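The Return of Loud Wallpaper

4 min read

My grandmother's hallway had parrots in it. Paper ones, forty shades of green, climbing from the baseboard to the ceiling and straight on up the stairs. I spent most of my childhood wanting plain white walls like the kids across the street had, and then I grew up, got my plain white walls, and was bored to tears by them inside of two years.

So last September I went shopping. There's a store in Sutham that sells nothing but wallpaper, and I walked in thinking I'd pick up a nice quiet stripe. I walked out with 7 rolls of something called Moriarty, all dark leaves and enormous flowers, and a sick feeling about my bank balance. (It was $59 a roll. I told my husband it was on sale. It was not on sale.)

Dark backgrounds are what everybody seems to want right now. Ten years ago a big floral came on cream or pale gray and you were supposed to put it on one wall, behind the bed, and feel daring. These days people are going for brown, ink, bottle green, and they're doing every wall they've got.

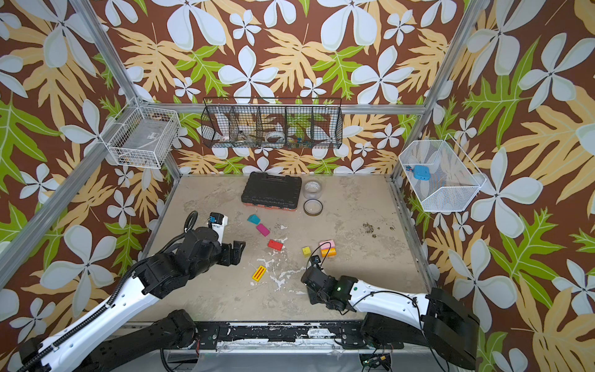

Saron Araya told me she'd never do all the walls again. She papered her whole dining room in a jungle print, ceiling included, and felt like she was eating dinner inside a salad. She lasted through one Thanksgiving before two of the walls got painted over - and she says the two that are left look better for it.

I take her point, but I went all in anyway. My downstairs powder room is tiny, with no window, and I figured it was never going to feel big and airy no matter what I did to it. Might as well be a jungle!

Hanging the stuff was another matter. A big pattern has a big repeat, and mine was 25 inches, so every strip had to slide up or down until the petals met, and whatever stuck out at the top got sliced off and thrown away. I ran out with one corner to go. The store was out too, and the replacement roll came from a different batch, a hair more yellow than the rest. It's behind the door. I know it's there every single time.

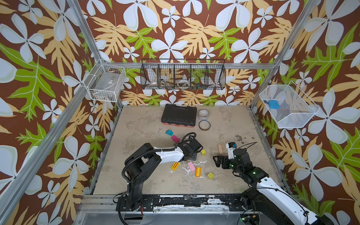
Buy the extra roll, is what I'm saying, and check that the batch numbers match before you leave the store. Get a sample first too, a big one, and tape it up for a week. I moved mine from wall to wall and liked it best at night, with the lamp on, when the brown went soft and the leaves sort of glowed.

My grandmother's parrots are gone now. The people who bought the house painted the hallway white.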